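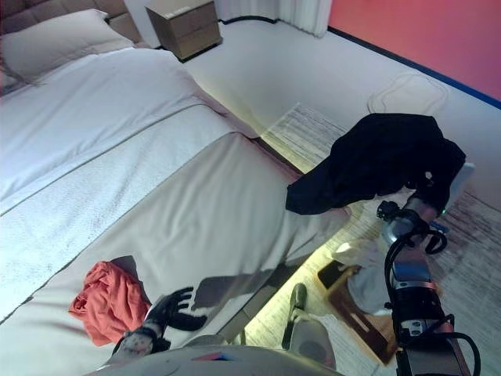
Trukance Bedroom Set: equipment plan and data card

The budget in this file covers hands, spares and room fittings for the Trukance garment handling work. It does not cover the base platform, which was bought under the earlier Rumell order. Garments drive most of the cost. A large, soft piece such as the black one held up in the right gripper at the foot of the bed hangs in heavy folds and can drape onto the bedding, so wrist load and cable routing were priced before anything else.

Version
Plan revised July 5, 2019. Maintained by Rostislav Koubek. Purchasing questions go to Oisín Daly.

Contents of this release
equipment.csv – one row per line item, with supplier, unit price and lead time
spares.csv – wear parts and reorder points
episodes.csv – index of recorded episodes (857 rows)
rooms.txt – fittings and layout notes for each room

Budget assumptions
Prices are in euros, before tax. Shipping is a separate column and is blank where the supplier has not quoted. The target is 1,000 episodes by the end of October. Finger pads are replaced every 200 episodes on either hand. Gripper cables are inspected at the same interval and replaced on condition.

Suppliers
Heffernan: hands, finger pads, wrist covers.
Karnby: arm cables, connectors, mounting hardware.
Bedding, rugs and small furniture are bought retail and entered under "room". Garments are entered under "consumables", including those bought secondhand.

Planning notes
Order pads and cables together. The Karnby lead time is longer, and a hand without cables is no use to the schedule.
Keep one complete spare gripper per room. Sharing a spare between rooms was costed and dropped – the saving was 80 euros a month, less than one lost session.
Room lighting is not standardized. Do not budget for replacement fixtures unless rooms.txt calls for them.

Known gaps
Laundry costs are missing before revision 3. Two Heffernan quotes have expired and still appear in equipment.csv with status "old". Depreciation is not modeled.

Changes
Rev 4: split wrist covers from finger pads, corrected the currency on Karnby connectors.
Rev 3: added laundry and the consumables category.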